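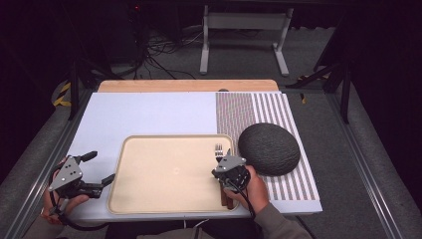

Re: [vurnel-allotments] Tomato blight, and the August supper

Hello all,

Sorry for the slow reply, I've been up at the plot every evening until 9 trying to save what I can. Larysa Symonenko wrote:

> Has anyone else on the lower path got brown patches on
> their tomatoes? Mine went from fine to horrible while I
> was at my sister's. Also, are we still having the supper
> in August, and do I need to bring my own plates again?
> Larysa

Yes, Larysa, me too, and I'm gutted! I lost 3 plants in the end, all the big beefy ones by the water butt, and I've stripped the lower leaves off everything else. The cherry ones seem all right so far (touch wood). I've bagged the bad stuff and taken it home for the council bin, so please don't anybody put theirs on the shared heap. We did that the year of the wet July and I'm sure it's why the potatoes went too.

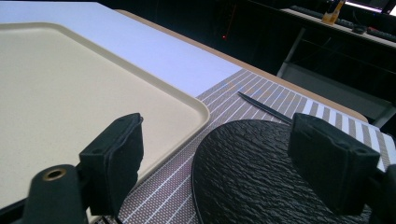

Yiğit Ersoy swears by a variety he got from Grostora, which he says sailed through last summer without a mark. I had a look and you can get a packet of 100 seeds, far too many for one person, so if a few of us want to split one for next spring let me know and I'll send off for it. I'd quite like to try a row under cover as well — I've got the old frame from Stomonby sitting behind the shed and it only needs new glass.

On watering, do it in the morning if you can and keep it off the leaves. I know the taps are slow at that hour, with everyone on the top path filling up at once, but it does help.
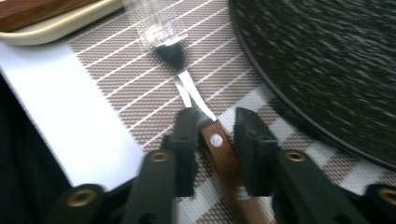 Now, the supper. Yes, it's on! Same long tables as last year, start at 6, bring a dish to share and whatever you like to drink. And yes please to plates and cutlery, we never have enough and I spent half of last year washing forks in a bucket. Green tomato chutney will clearly be a theme, so if you've got a recipe that doesn't need a mountain of sugar, post it here.
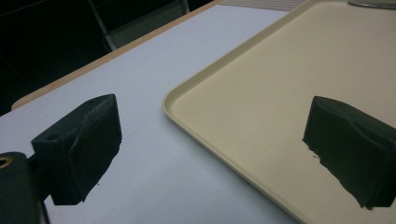 Oh, and has anyone seen my small trowel with the red string on it? I had it by the Voicu gooseberries and then I didn't.

Bye for now,
Maureen (plot by the bottom gate)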